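Two arms, one knot: a week with the Wukska bench kit

I have a drawer of cables at home that I'm slightly afraid of, so when Gretavmont offered me its two-armed Wukska kit to try, I knew what I'd be asking it to sort out.
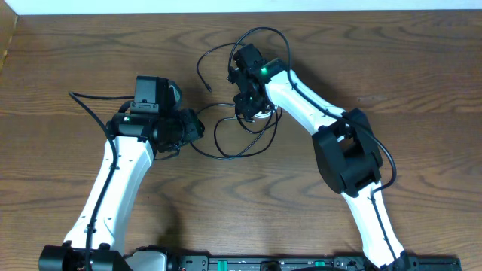
BRAVCOMBE, April – The kit costs £1,624, or £69 a month if you'd sooner rent, and both arms share one black base along the edge of the table. Setting up took me 30 minutes (plus tea!), and I loved how the cabling is clipped to those long white arms.

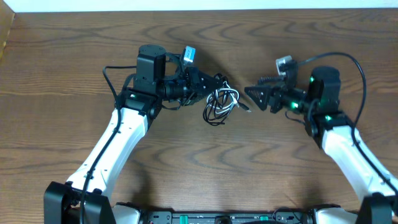
A black and white bundle hangs at the left gripper.

Black and white wires together are a mean test, I'll admit. The jaws are slim enough to poke into a loop, and the little green lights are cheerful company on a dull afternoon.
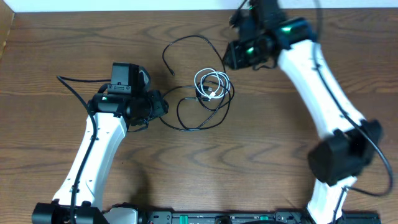 HANDS-ON

Sezer, the teaching software, comes with 3 practice routines and I went straight for the hardest, obviously. The white coil is easy to pick out against the wood; thin black cable in a heap is much more of a faff, and I'd have liked a clearer manual.

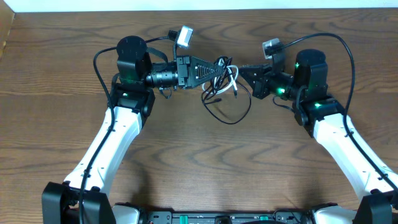
From the Home Tech desk

Would I buy one? At that price I'd rent first, for a month or two, and keep the drawer shut in the meantime.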